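Hendow asks residents to scrape plates as grease clogs sewer lines

April 30, 2024

Households in Hendow are being asked to keep cooking fat and food scraps out of the kitchen sink after a buildup of hardened grease backed up a sewer main under Atano Street earlier this month.

The blockage sent wastewater up through floor drains in four buildings on the lower end of the street, the town's public works department said. No one was hurt. One bakery closed for two days while its basement was cleaned and inspected, and it has since reopened.

Crews used a high-pressure hose truck to break up the material, then ran a camera through the line to check for cracks. The pipe itself was sound, according to the department's report to the town council. The report said the inside of the pipe had been coated with fat along most of the block, leaving only a narrow channel for water at the worst point.

Grease is liquid when it goes down the drain but cools and sticks to the pipe wall. Coffee grounds, rice and other small scraps catch on it, and so do wipes, including those sold as flushable. The report said wipes made up much of what was pulled out at the Atano Street manhole.

Public works has cleared 11 blockages in the town's sewers since the start of the year. Most were small and were found during routine checks, before anyone on the street noticed a problem. The older clay lines between the town center and the Villalobos pumping station account for nearly all of them. Those lines are narrow by current standards and run almost flat in places, so water moves through them slowly.

The department is mailing a one-page notice to every address served by the town sewer. It asks people to scrape plates and pans into the trash or a compost pail before washing, to wipe out oily pans with a paper towel, and to pour used oil into a can or jar with a lid. Dishes with sauce or dressing still on them should get the same treatment, even when there is only a little left.
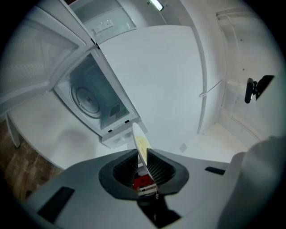 A white plate with a smear of residue. The town wants plates scraped before they are washed.

Garbage disposals do not solve the problem, the notice says. They cut food into smaller pieces but do nothing to remove fat, and the pieces settle in the flat sections of pipe. Running hot water after the grease moves it farther down the line, where it hardens anyway. The same goes for dish soap.

Used cooking oil can be dropped off at the transfer station on Gosden Road during regular hours. It must be in a closed container and cannot be mixed with motor oil. There is no charge for residents with a current transfer station sticker. Small amounts can go out with the household trash if they have been soaked up with paper, sawdust or cat litter.

Restaurants and other food businesses already have to maintain grease traps under the town's plumbing rules, but inspections have been uneven. The department said it had no recent service records for a number of kitchens in the center of town. Owners will now have 90 days to send in proof that their traps have been pumped out. After that, inspectors will visit the ones that have not answered. A first violation brings a written warning — fines begin with the second.

The council also discussed replacing the section of pipe under Atano Street, which has come up in past budgets and been put off each time. A full replacement would mean closing the street to traffic for much of a construction season, and several business owners spoke against doing that work in summer. The council took no vote. It asked public works to come back with a cost estimate and a plan that would keep at least one lane open.

In the meantime, the line will be flushed more often. Residents on Atano Street and the side streets next to it may hear gurgling in their drains while crews are working, and water in toilet bowls may move or drop slightly. The department recommends keeping toilet lids closed on those mornings. Signs will be posted on the block the day before each flushing.

Anyone who sees water coming up through a floor drain, or who notices several drains slowing down at the same time, should stop using water and call public works. A single slow sink is more likely a problem in the building's own plumbing, and the repair is up to the owner. The town is responsible for the main under the street — property owners are responsible for the pipe that connects their building to it.

Copies of the notice are also available at the front desk of Hendow Town Hall.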